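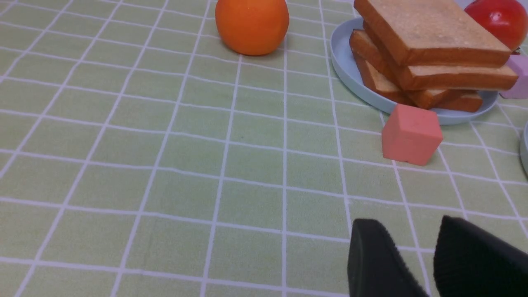
Wrist view, fingers open, toast up ahead.

So I've been collecting demos for the breakfast table set, and I have toast on the brain. We're at 809 usable episodes now. The target is 4,000 by March, and yes, I did the math, and no, I don't want to talk about it!

Lalit wrote the task list, and most of it is moving food from plate to plate with a few colored cubes thrown in as clutter. I drive, Karabo labels, and we swap when my shoulders give out. The pale green cloth was Karabo's pick (I voted for plain white and lost).

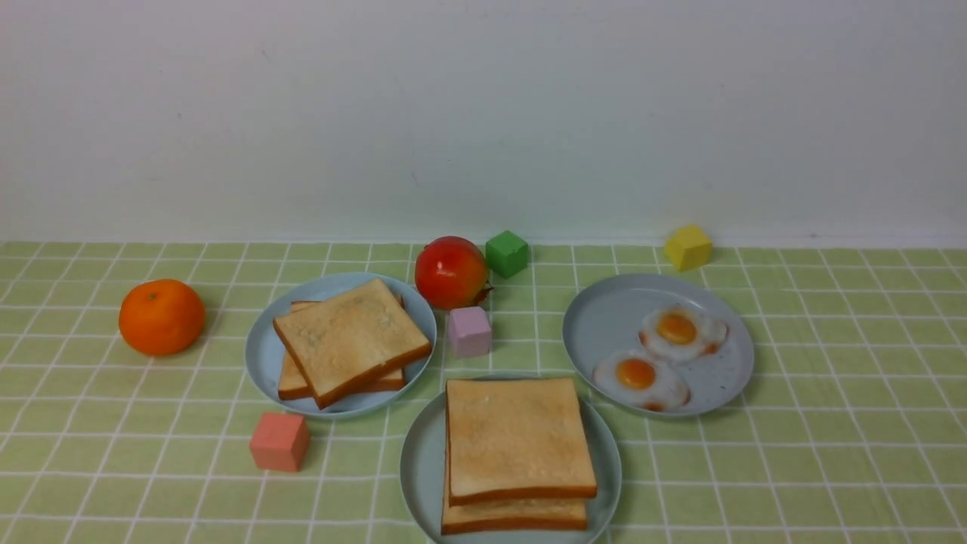
The head camera's take on one of the layouts – toast on two plates, eggs on the third.

Between episodes we shuffle everything around. I'm terrible at it. Left to myself I put the fruit in the same spots every time, so Lalit made me a script that spits out random positions, and now I just do what it tells me.

Eggs are my favorite and also my worst. Of the 251 episodes I've thrown out so far, a silly number were egg ones, mostly me hesitating over where to grab. Lalit says a little hesitation is fine to keep. I say he hasn't watched mine. 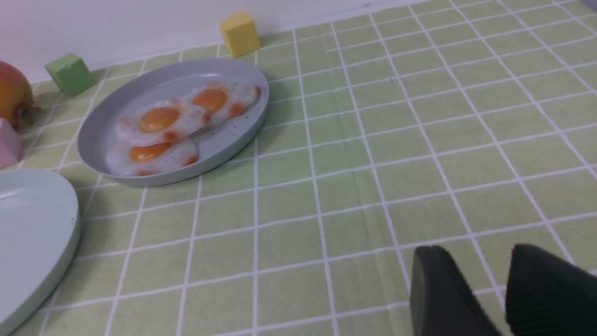 Three eggs on the gray plate, and an empty one next door.

Next up is bowls, once Karabo and I agree on which ones.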